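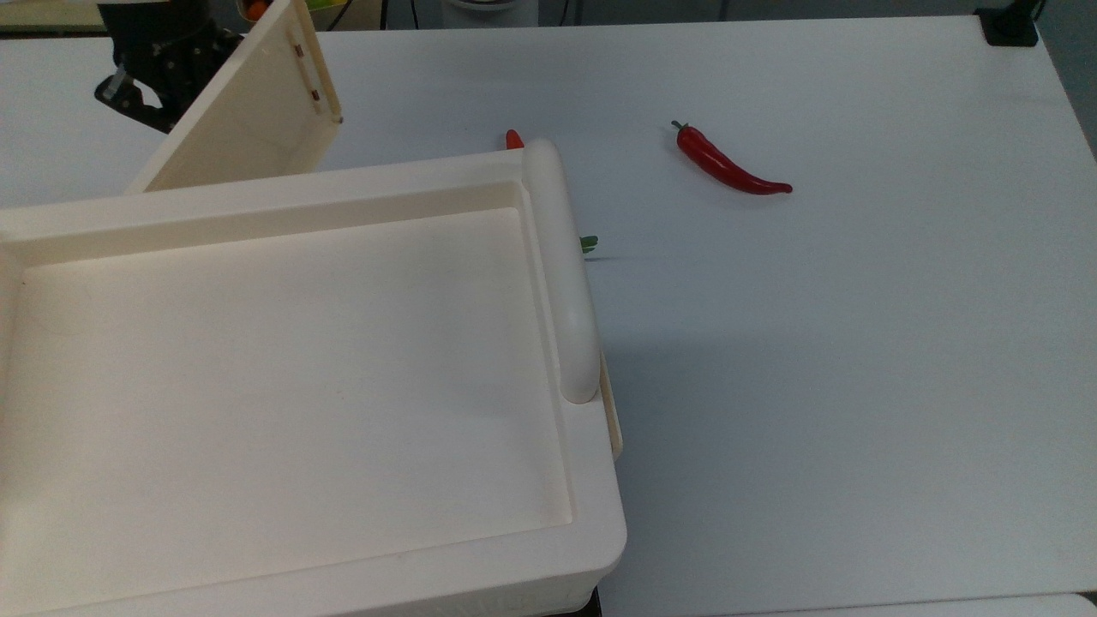
A deep, flat-rimmed plastic tray on a white table.

Growing Microgreens at Home: Frequently Asked Questions

These are the questions we get most often at Pumasine, by email and at the shop counter in Genolcombe. If yours isn't answered, write to us and Austra Ķēniņš will get back to you, usually by the next working day.

What are microgreens?

They are ordinary vegetables and herbs cut when very young, after the seed leaves open and often before the true leaves come in. Radish, broccoli, kale, peas, sunflower and mustard are the common ones. You eat the stem and leaves and leave the roots behind.

Are they the same as sprouts?

No. Sprouts are grown in a jar or bag without soil or light, and you eat the whole thing, seed and root included. Microgreens are grown on soil or a mat, in light, and cut above the surface.

Which crop should I start with?

Radish. It comes up fast and forgives uneven watering. Peas are the next easiest. Leave basil and cilantro until you have a few trays behind you, as both are slow and cilantro can be patchy.

What kind of tray do I need?

Anything food-safe and flat-bottomed will do. Most people use two: an inner one with drainage holes and a solid outer one that holds water. If you only have a solid tray, you can still grow in it, but water lightly and check the bottom of the soil with a finger before adding more.

Do I need soil?

Not always. Radish, broccoli and kale do fine on a hemp or coconut fiber mat. Peas and sunflower do better in soil because the roots are bigger. Use a fine seed-starting mix with the lumps and bark picked out. Fill to the depth of your thumbnail for small seeds and a little more for peas.

How much seed goes in a tray?

More than you would think if you are used to vegetable gardening. Small seeds should nearly cover the surface without piling up. Each of our packets has a weight printed on the back for a standard tray. Growers who sow too thickly tend to get mold in the middle, so cut the amount a little if that keeps happening to you.

Do the seeds have to be soaked?

Peas and sunflower, yes. Soak them overnight in cool water and drain well. Do not soak basil, cress or chia. They form a gel when wet and are hard to spread. Everything else can go in dry.

Why do you tell people to cover the tray?

Darkness for the first few days gives you longer stems, which are easier to cut. A second tray turned upside down works well. For radish and sunflower, put a light weight on top – a paperback book is enough – so the roots push down. Take the cover off when the seedlings start lifting it.

Will a windowsill give enough light?

A south-facing one will from spring through early fall. By November most kitchens are too dim and the stems get leggy and pale. A plain white LED shop light hung a hand's width or two above the tray solves this. You do not need a purple grow light.

There is white fuzz on my seedlings. Is it mold?

Probably not, if it shows up in the first days and sits right around the roots. Those are root hairs, and they flatten when you mist them. Mold looks like cobweb, spreads across the surface and over the stems, and smells musty. If you find mold, throw out the whole tray. Do not try to cut around it.

When can I harvest?

Radish is the fastest and basil the slowest. In a cool room, basil can take 27 days. Cut with clean scissors just above the soil, in the morning if you can, and don't water the night before.

Will they grow back?

Peas often give a second, smaller cutting if you leave the lowest leaf node. The others will not. Put the used mat or soil in the compost.

How long do they keep?

Most crops keep for several days in a closed container in the fridge with a dry paper towel. Wash them just before you eat them.

How do I clean trays between crops?

Scrub off the roots with hot soapy water, rinse, and let the tray dry completely. Root threads like to stick in the corners, so an old toothbrush helps.

What is the difference between your Stastivon and Urbonaitė mixes?

Stastivon is the hot one: radish, mustard and a little arugula. Urbonaitė is mild, with broccoli, kale and red cabbage. All the seeds in a mix come up at close to the same speed, so the tray can be cut in one go.

Is your seed treated?

No. We don't sell treated seed. Please don't use leftover garden packets for microgreens unless the label says untreated.

Do you sell in bulk?

Yes. Radish, pea and broccoli come in 3-pound bags. Larger orders need to be arranged by email, and we will confirm stock before we take payment.

Can I return opened seed?

We can't take back opened packets. If a batch comes up badly, send us the lot number and a photo of the tray and we will replace it.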